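Vemevow Garment Exchange: Frequently Asked Questions

21 September 2020
By the Exchange Office
Print | E-mail

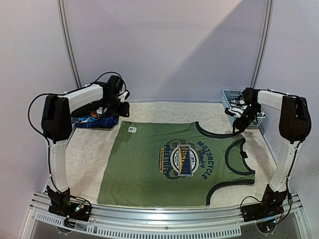
One member wrote to ask whether a points balance is lost when an account sits idle over the winter. It is not. Points remain valid for 2 years from the date they are credited.

What may I send in?
Adult and children's clothing in wearable condition. Sleeveless and short-sleeved items are accepted all year — they are stored at the Pririne depot and offered again in June. Underwear, swimwear and single socks are not accepted.

Must items be washed?
Yes. Please use an unscented detergent. Items that arrive damp are returned at the sender's cost.

Should I remove the care label?
No. An item without a readable fiber content label is credited at half value.

How many items may I send at once?
Each parcel may hold up to 3 items. Members with larger quantities should bring them to the Nania counter, where no limit applies.

How long does a credit take to appear?
In the last reporting period, 79 percent of parcels were credited within one week. Parcels sent to the Pririne depot take longer.

Can I withdraw an item after sending it?
Only before it has been listed. Write to the Exchange Office with your parcel number. Once a listing is open, the item belongs to the Exchange.

Are points transferable?
Points may be moved between members of the same household — both accounts must be in good standing. They cannot be sold or redeemed for cash.

Shares: 68 | Comments: 2
Print this page | E-mail this page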